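Orange season at last

December, late afternoon, kitchen table

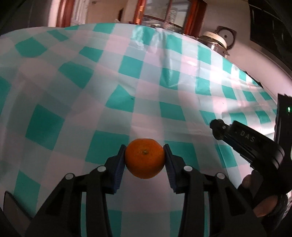 The first crate

It came this morning! I've been checking the porch for two days like a kid waiting on a bike, and there it was, a whole crate from Quintanilla, heavier than I remembered and smelling so good I stood there in my socks with the door open (the heating bill can forgive me). Last year's were nice. These are better. Small, round, really deep in color, with that fine dimpled peel and the little stem scar where they came off the tree. I love a small orange. You can eat one standing up at the counter and still want another.

I had three before lunch. Then one more while I was meant to be finding the big pot.

What I want to do with them

Marmalade first, always. I dug out the Grimdale recipe card, the one with the sticky corner, and it says to slice everything thin and let it sit overnight in the water with the pips tied up in a cloth. Last time I rushed that part and got orange soup, so tonight I'm being good. Sugar is bought, jars are in the dishwasher, and I found the lids in the drawer with the candles, of all places. Need more wax paper.

Then I want to try drying some slices for the window, 60 minutes a side in a low oven and then more if they still feel tacky. The ones I made before went brown at the edges but I kept them up until March anyway because they looked so pretty with the sun coming through!

And a bowl of them just left out on the tablecloth for whoever walks by. I'm so happy with that cloth now it has oranges on it.

Later

Sliced the first batch. My hands smell wonderful and there's a paper cut on my thumb that is very much awake. Pot is covered, pips are in. Boiling it up tomorrow after breakfast.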